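Small things that go missing
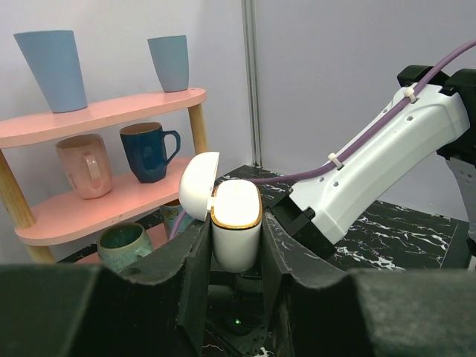 White earbud case with the thin gold-colored trim, lid open. The pink shelf is on the left.

I am writing again about small things, because in February I promised myself to put some order in my rooms, and the small things are the ones that beat me. Big things stay where you put them. A chair does not disappear. But an earbud case can be gone for two weeks and then be found inside a winter hat.

This white case is my third one. The first I left on a bus in Rinen, and the second went through the washing machine in a pocket and came out very clean, with no life inside. For the third I decided to pay a little more attention before buying. I wanted a rounded case, with nothing sharp on it that can catch in the lining of a bag. I also wanted a lid on a hinge. I had once a pair with a separate cap, and of course the cap was lost first.

The gold line I did not choose for any practical reason. I liked it, and that is all. It runs around the upper rim and makes the case look a little like a box for a ring. My aunt asked me if I was going to propose to somebody.

What I don't like is the shine. The top surface is glossy, and under a strong lamp it becomes so bright that I have to turn it to look at it properly. It also takes fingerprints very easily. I clean it with the cloth from my glasses, dry, without any liquid. For the inside I use a cotton swab, also dry, and I go slowly around the edges. I do this once in a month, or when I remember.

Now about the shelf. It has two levels, with rounded oval boards in pink, and three legs of light wood. I saw it in a shop called Stornidard, where I went for light bulbs, and I walked around it three times. It cost 685, and the same shelf in gray was 471. I still don't understand how a color can cost so much, but I have never regretted it. With gray I would stop seeing it after one week. The pink one I notice every time, and this helps me to remember what I wanted to put there.

My rule for the shelf is simple. The upper level is for what I take with me when I go out: keys, the earbud case, the card for the tram. The lower level is for what must wait, like letters and a book to return to the library. If something stays on the lower level until the end of the month, I have to deal with it or throw it away. I wrote "rule" but you can imagine how it goes. There was a letter from the dentist that stayed there from autumn.

The tabletop is black with white veins, like marble. I was afraid of it in the beginning, because on black you see all the dust. But for small light-colored things it is very good. A white case on a black table you cannot miss, even at 6 in the morning without glasses. Before I had a pale table, and everything white became invisible on it. I lost there a lot of buttons and one tooth guard.

Some readers asked what I listen to. Mostly language lessons, and music when I cook. I have a list of 4,000 words that I want to learn, and I am nearly in the middle. When I walk to the market in Ullar I repeat them quietly, and people probably think that I am on the phone. For cooking I like an old album from a singer called Đào, which a neighbor gave me on a disc and which I copied to my phone with a lot of difficulties.

Next I want to do the drawer with the cables. I have opened it yesterday and closed it again. If you have a good method for keeping cables without knots, please write it in the comments. I have tried rubber bands already, and they became dry and broke.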